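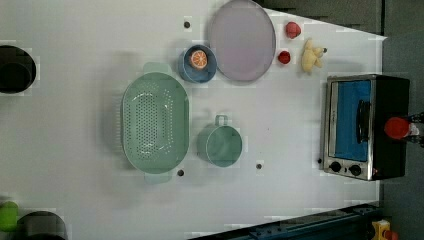
How do you clean a bunch of mixed play kitchen stuff? Warm water and a little dish soap for the plain plastic, a damp cloth for anything with knobs or a door, and check the label on anything soft.

I was going to do this on Sunday and then I started sorting and, well, you know how that goes. Thread!

First thing I learned is that I own a colander I completely love. It's mint green, big and oval with a handle at each end, and I would use it for real pasta if I were allowed. The little holes hang on to crumbs, so get an old toothbrush in there.

The blue bowl is now officially the orange slice bowl. I keep moving the slice to the food bin and it keeps coming back (my niece has opinions). I've stopped fighting it.

The lavender plate is another story. It's too wide for the bin I bought, so it goes flat on the bottom and everything else piles on top. Measure your plates before you buy bins, people.

Small red food is what goes missing at our house. We lost a tomato for most of October and found it in a rain boot. So now the little stuff has its own zip pouch and I check it before I put the lid on.

Cooker last. I wipe the knobs and go around the edges with a cotton swab, and I don't spray anything straight on it, just on the cloth.
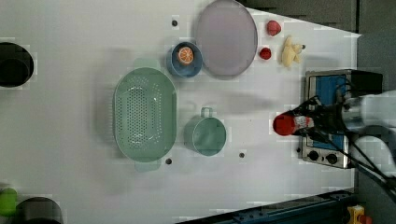
Banafsheh Zamani wrote back that she lets hers air dry overnight on a towel before it goes in a bin, colander upside down, and that putting it all away damp is how she ended up tossing a whole set last year.

Okay, stealing that! I usually give it an hour and get impatient.

Still looking for a bin that fits the plate. If you have one you like, tell me the size and I'll go get it after work.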